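Notebook, August
Reading room, back table, 9:40 a.m.

Picked up the facade survey again after the break. Samira Azar has the drawings for the Tanum housing block and I have the written sources, so the plan is to work toward each other and see where they disagree. They disagree already. The 2 site plans in the folder show the stair towers on opposite sides of the court. One is the competition scheme and the other is probably the permit set, but neither sheet has a title block left, and the paper is the same weight in both.

Going with the permit set for now. The rear elevation only makes sense with the towers on the north side, where the kitchens are. With the towers south, every living room would look straight at a landing. Samira thinks the competition jury might have liked exactly that, as a kind of street in the air, and she may be right about the jury. I still don't think it got built that way.

Scale problem. The section is marked 1:50 and the plan has no scale at all. I took the structural bay from the section and stepped it across the plan with dividers. It fits for the first four bays and then drifts. Either the plan was copied on a machine that stretched it in one direction, or the end bays are wider. Need a dimension string from somewhere. Sawsan Ghanem says the Sfeir office kept its calculation books separately from the drawings, and that the books were never cataloged properly. Asked her to look under the engineer's name as well as the office's.
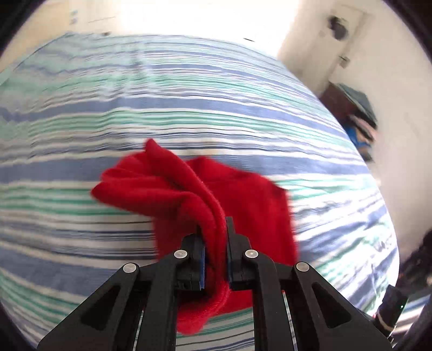

11:15. Sawsan called back. The calculation books exist, at least part of them. Item 735 in the old card file is listed as "loads, upper floors, T." and the T could well be Tanum. She can bring it up after lunch.

While waiting, went through the magazine coverage. Two articles, and the second one borrows most of its wording from the first, so really it's one article. The writer calls the building "a wall that people live in" and spends a whole page on the long side facing the road. Nothing on the court, nothing on the stairs. The photographs are all taken from the road too. I suspect the court was still a building site when they were printed, which would put completion later than the list in the Pelon catalog says. Pencil question mark next to that date until there's something better.

Note on the Pelon catalog in general: the dates are a mix of commission, permit and handover, with no sign of which is which. We used it for the first chapter without checking. Will have to go back over those entries.

2:30 p.m. The book is ours. The beam schedule gives spans bay by bay, and the end bays are wider by a little under a foot once converted. So the plan isn't stretched, the building is. That also explains the odd double column in the corner flats, which I had put down as a drafting mistake.

Samira redrew the ground floor over the permit plan with the corrected spans and it closes. The towers come out on the north side. There's a load note for "landing, court side" which agrees with this, though the handwriting is bad and she reads it as "loading." Left both readings in the margin of the sheet.

Model: stay with the Gevent card for the base and walls. The thinner stock from last time bowed once the glue dried, mostly along the road facade where there are no cross walls behind it. Cut the floor plates first and glue them up before any facade goes on. Samira wants the roof left removable so the top-floor plans can be seen, so no glue on the parapet.

To do:
Rescan the beam schedule, the first scan is skewed
Ask Sawsan for the book before 735 and the one after it
Write to the city archive for the handover record
Recheck all Pelon dates in chapter one
Window spacing on the road side, still not measured

Folder goes back on the lower shelf, permit set on top.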